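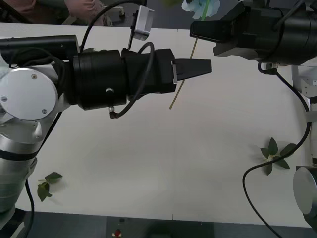
Deux bras articulés au-dessus d'un plateau blanc.

Bureau Husum, plateau blanc. Acheté en novembre, donc un peu de recul maintenant. Montage : 3 h seul, notice minuscule, les vis du piètement se ressemblent toutes. A deux ça doit aller bien plus vite.

Le bon : très stable, même avec l'étau serré au bord. Se nettoie à l'éponge, le feutre part avec un peu d'alcool. Hauteur correcte pour moi (1m78), ma fille le trouve trop haut.

Le moins bon : les chants. Un éclat déjà côté fenêtre, j'ai mis du vernis blanc, ça ce voit. Passe-câble trop étroit pour une multiprise. Et les patins marquent le parquet, prévoyez du feutre.

Livraison Josau, 11 jours, carton abimé mais rien dedans. SAV joint une fois, réponse correcte.

Je le reprendrais, mais en promo. 3 étoiles sur 5.

D. Yoshida, 20 janvier 2026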